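Brodie Tipoki does not believe in the quick sweep. He says so before I have sat down, and repeats it over coffee, in case I had written it down wrong.

"People push a broom for two minutes and call the floor done," he says. "Then they sit down and look at everything from five feet up. Get your eyes on the planks and tell me it's done."

I came to talk about the Tollero guide to small workrooms, which he wrote and which I had my doubts about. It runs to 40 pages. I have lived with floors all my life without reading a page on the subject.

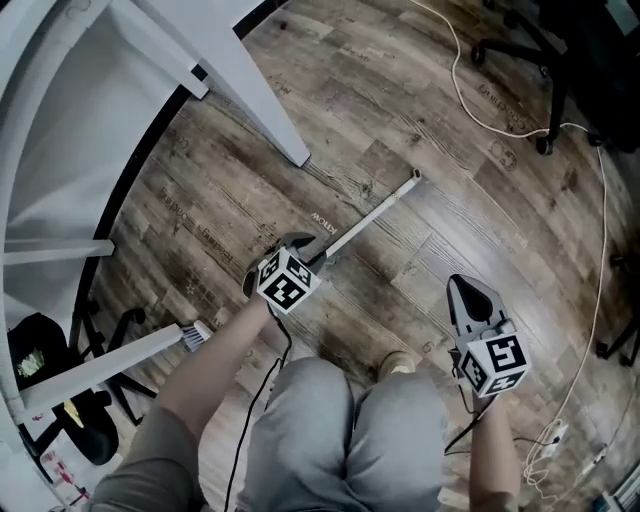
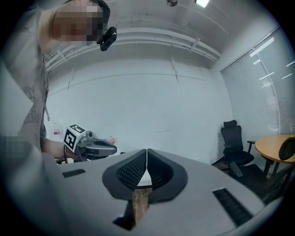
Most of what goes wrong on a floor starts on a table, according to Kalkidan Mekonnen, and sweeping first is a waste of anybody's morning. Clear the top, wipe it, and only then reach for the broom.

Tipoki agrees with the order but not with the reasoning. "Crumbs fall, sure. But I've swept rooms with no table in them and they were filthy." What bothers him is the leg of the table — the place where the leg comes down and the broom goes around it in a lazy curve. He has a name for the dirt left behind, which he asked me not to print.

I asked about the floor itself. His has a plank pattern with knots and dark streaks, and faint lettering scattered over it, the word "WORK" included. Did he choose it?

"I put up with it," he says. "Somebody at Holst sold it to me as a floor that hides dirt. Why would you want that? You're still walking on it."

I said that hiding dirt sounded to me like the best thing a floor could do. He let that go by. A brown floor with a busy pattern, he went on, makes people sweep by feel, and they're bad at it. His own test is to sweep the whole room, wait 20 minutes, and do it again from the opposite wall. If the second pan has anything worth looking at, the first pass was for show.

Has he ever had an empty second pan?

"Once. I think I did the room twice by mistake."

The guide is at its weakest when it gets to tools. It recommends the Fluvska broom, then spends most of a chapter complaining about it. Tipoki doesn't see the problem. He has tried the others, he says, and he would complain about those at greater length. A long handle is good for your back and bad for corners. A short one is the other way around. I pointed out that this leaves the reader nowhere. "It leaves him with two brooms," he says.

He is more careful about tables. An Illevo leaflet he keeps in a drawer says a white top should be wiped every evening, and he thinks that's mostly a way to sell cloths. White shows everything, so wipe it when it shows. He does want small things off it before any work starts. You lean in, you're looking at your hands, and whatever was sitting at the far edge gets forgotten until you hear it land.

That part I believed. I have lost a good many screws that way.

We ended up arguing about whether any of it matters. The guide has sold around 600 copies, and I asked what those readers were getting that their parents couldn't have told them.

"Their parents told them," he says. "They weren't listening. They paid for it this time."

When I got home I cleared the table and swept from the door, then again from the window. There was plenty in the second pan. I still think 40 pages is too many.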